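Table Clearing Sessions: Participants Wanted
Posted in: Paid studies and short-term work

Numik is looking for adults to take part in short kitchen tidying sessions at our Soneck site. The work is simple. You clear a dining table after a snack or a coffee break, put trash in the bin and set aside anything that should be kept. No kitchen or cleaning experience is needed.

Each session lasts 40 minutes and includes 2 rounds with a short break between them. Items change from round to round, so expect paper napkins, wrappers, cups, bags and small knitted things. Please decide for yourself what is trash and what is not. We do not give a list.

The kitchen table with the "Coffee tree" cloth, and the bin beside it:
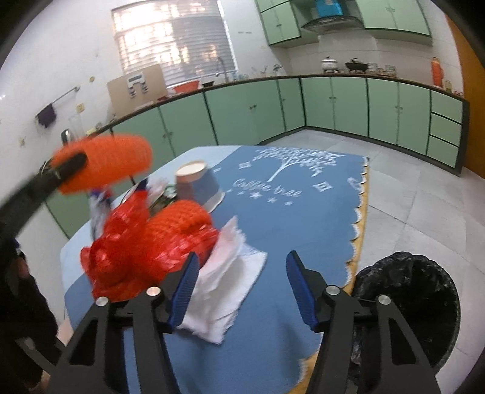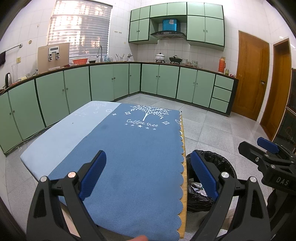 You should be 18 or older, able to stand for the full session and comfortable reaching across a table. Closed shoes are required. Tell us ahead of time if you have a latex allergy or trouble gripping small objects.

Sessions run mornings and afternoons through December. The last afternoon slot starts at 3:30. Participants are paid per session, and parking behind the Kramer building is free. Use the side entrance and ask for the kitchen study at the desk.

To apply, fill in the short form on the Hirkix board under listing 838. Give your age range, two times that suit you and a phone number. We reply to all applicants within a week. You may sign up again after your first session if places are still open.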